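Threads > Zostell > Open day at Dandness

1/ Spent the afternoon at the Dandness open day and I have robot brain now!! Badge number 1249, so apparently I wasn't the only one curious.

2/ They do their demos in a house, with a real kitchen's worth of stuff lying around (thermoses everywhere, I love it). We each got 5 minutes with the hand-held gripper. Mine went like this:

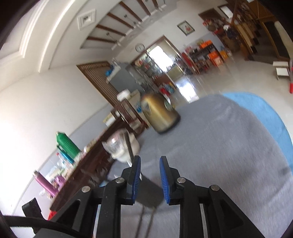 Blue pads, gray cloth, gold kettle at the far end of the table.

3/ You feel everything through the handle, and my wrist was complaining way before my turn was up. The guy after me was so much smoother, ugh.

4/ Asked how many runs they've recorded since May. 3290! And the Lockwood crew wants to double it.

5/ Going back for the Rallport one if they'll have me.

Related
Lockwood lab tour, part 2
What I packed for Rallport
My first robot arm kit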